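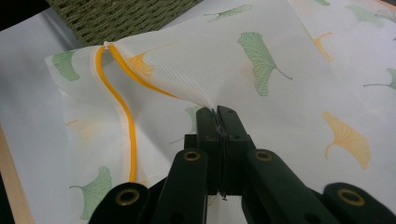 Guest Houses > Callerley > Laundry Room > End-of-Year Inspection

Laundry Room and Small Linens: Inspection Checklist with Comments

31 Dec 2020
By the Laundry Desk, Callerley

Marks used: OK, FIX, REPLACE, and SEE COMMENT. The last one is for items where the truth didn't fit in the box.

1. MESH WASH BAGS

1.1 Mesh free of holes and pulled threads – FIX
Two bags have holes big enough for a sock to leave by. Both had been put back on the shelf with the good ones, hole side down. Hold each bag up to the window before it goes back, and put a hand inside and spread the fingers. Looking at it folded doesn't count as an inspection.

1.2 Seams sound at the corners – OK
One corner has been restitched in black thread. It's ugly and it will outlast the rest of the bag.

1.3 Drawstrings run freely all the way round – FIX
Three are stuck. The cord bunches up in the channel and somebody pulls harder, which bunches it more. Work it along with finger and thumb. If one end has vanished into the channel, fish it out with a safety pin (jar, second shelf, behind the other jar).

1.4 Cord locks present and gripping – SEE COMMENT
Squeeze the lock, slide it up to the gathered mesh, let go, tug. If it slides back, the lock is finished. A knot is not a cord lock. We found four knots, one of them wet, and one that had to be cut off with the good scissors, which are covered in section 4.

1.5 Bags closed before they go in the machine – SEE COMMENT
Can't be inspected after the fact, but the lint filter had opinions. Please close them.

1.6 Bags dried flat or hung, never tumbled on high – FIX
The Ukis bags say low heat on the label. The label is small but it is in English. The one that went through on high is now the right size for a single glove and has been kept for that.

2. PRINTED CLOTHS AND TABLE COVERS

2.1 Free of stains – FIX
The Vurell cloth has a tea ring near one corner. It has been noted every December since we started this list. Either treat it or stop writing it down.

2.2 Print not faded or rubbed – OK
Wash inside out where there is an inside. Where there isn't, wash cold.

2.3 Hems intact – OK
One loose thread. Snip it. Do not pull it. The last person to pull it is why we have a cloth that is shorter on one side.

2.4 Folded to fit the shelf – SEE COMMENT
In thirds, then in half. There is a rival method in use involving a roll and a rubber band. It leaves a dent in the cloth and rubber bands on the floor.

3. MACHINES AND DRAINS

3.1 Washer door seal wiped and dry – FIX
One hairpin, one button, and a gray paste I chose not to look into. Wipe the fold of the seal, all the way round, including the bottom where it's unpleasant.

3.2 Lint filter cleared after every load – FIX
Every load. The sign says so in letters you can read from the hall. What came out of it on inspection day could have been knitted.

3.3 Hoses tight, no drips – OK
The towel under the left-hand hose can be retired. It has been catching nothing since the hose was replaced.

3.4 Floor drain clear – OK
Pour a jug of water down and watch it go.

4. SUPPLIES AND TOOLS

4.1 Detergent in its own container, lid on – FIX
It was in a cookie tin. There were no cookies nearby, but there could have been. Move it to the tub from Navarrete and write DETERGENT on the lid.

4.2 Detergent above waist height and away from the guest shelf – OK
After the tin incident I was pleased to find this one.

4.3 Scissors sharp and on the hook – FIX
On the hook, yes. Sharp, no. They have been used on cord, tape and, going by the blades, something gummy. Clean and sharpen. Cheap pair to be bought for everything that isn't fabric.

4.4 Spare cord and locks in stock – REPLACE
Plenty of cord, no locks. This explains the knots but does not excuse them.

4.5 Safety pins closed before going back in the jar – FIX
I inspected this one by accident.

5. ROOM

5.1 Folding table steady – SEE COMMENT
Steady since someone put a folded card under the back leg. The card is the 2019 version of this checklist. It can stay there until a proper foot is fitted.

5.2 Light bulbs working – OK
The one over the washer hums. Humming is not a fault under 5.2.

5.3 Lost items shelf cleared – FIX
Socks, one pillowcase, and a bathing suit that has been with us long enough to vote. Hold until the end of the month after this list goes up, then donate the lot – except the pillowcase, which is ours.

ACTIONS CARRIED OVER
Order cord locks.
Mend or bin the two holed bags.
Tea ring, again.
Table foot, again.

Last updated: after the scissors were sharpened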